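The blocks have taken over the dining table again

I was going to write about curtains this month, I really was.
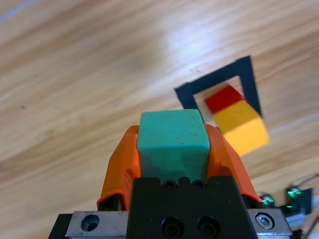 My grandmother had a set of toy cubes that lived in a biscuit tin under her sideboard, and I have been trying to put together one like it ever since my niece started building things. Color is where I get picky! The store sets all seem to come in the same shouty blue, and what I wanted was that in-between green you see on old kitchen cabinets. The teal one is it. Matte, a bit chalky, a few little dark specks on the front, and the top goes almost minty when the light hits it. I love it more than a grown woman should. The red and yellow are fine too, stacked over there by the black square, but they're just red and yellow, you know?

The square is a game, by the way. You build inside the lines, and if your tower comes down outside them you lose your turn. My record is terrible. My niece's rules change depending on who's winning (her, mostly), and last time we were still at it when I looked up and it was 10:15 and I hadn't even started on the dishes.

Telma Fuentealba wrote to ask where I buy them, so: mostly junk shops, plus one mixed bag from Borkowska, the toy place near the station. 32 blocks in the bag, and I kept maybe half. The rest were too glossy for me - they went to my sister, who is not fussy about these things.

Storage is still a mess. I tried a drawer, then a shoebox, then a drawstring bag that my niece now wears as a hat. I've been looking at a lidded box from Hernasero but it's $70 and I can't quite make myself do it. For blocks! If you've seen something cheaper that slides under a low sofa, please leave a comment.

Oh, and the curtains are still in the hall closet. They need hemming and I can't find my good scissors.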